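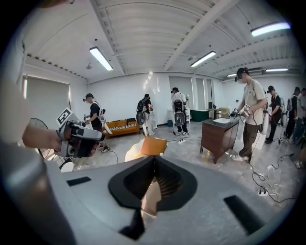 The Big Room, Wustville

The big room on a busy day, lights on, blind down and people all over the place. Orange sofa on the left, with the checkered cushion.

We've been in love with the big room ever since we got the keys! If you only knew it as the old Grovetti showroom, you're in for a surprise. It was dim and brown and full of shelving, and you could stand at one end without any idea how far back it went. Now it's wide and bright and white, and I still get a little thrill when I open the door in the morning.

The floor comes to 1,265 square feet, and Jolán Dudás measured every bit of it twice before she let us order any paint. She also picked the white. We had 36 sample cards taped up by the door for most of a month, and I'd have sworn they were all the same color until she took them down and held two of them together in daylight. She was right, of course.

The ceiling

My favorite part, and I'll bore anyone with it. It's ribbed, with one long beam running across on the diagonal, and all of it is white now. Zsolt Dobos did the painting from a rolling platform with a radio going, and came down each evening looking like he'd been out in the snow. We talked for a while about swapping the fluorescent lights for something softer, but I'm so glad we kept them. They throw light right into the back corner, and on a dark afternoon in December that matters a lot.

The window wall

The roller blind is pale gray and it covers a big stretch of the left wall. We tried the room with bare glass first. Lovely until lunchtime, and then everybody on that side was squinting! With the blind down you get an even sort of light all day, and it suits the white walls much better than the curtains we'd first priced.

The sofa

Yes, it's very orange. We went to Gristum for a sensible gray one and came home with this instead, and I haven't regretted it for a minute. The black-and-white checkered cushion was Jolán's idea, and the dark pillow behind it came from my own house - I keep meaning to take it home and I never do. It's the first thing people comment on when they walk in, and on long days it's the most fought-over seat we have.

Keeping cool

The fan with the round mesh head stands on the floor, and we move it to wherever people are working. A room this size warms up when it's full, so please shift the fan if you need it. Just put it back clear of the doorway when you go.

If you'd like to see it in person

Ring the bell marked 51 and give us a minute to get to you, it's a long walk from the back. Street parking is free after 5. Mr. Wong at the shop next door is happy to point you to the right door if you get turned around, and he'll probably tell you what he thinks of the sofa.

Posted October 3, 2018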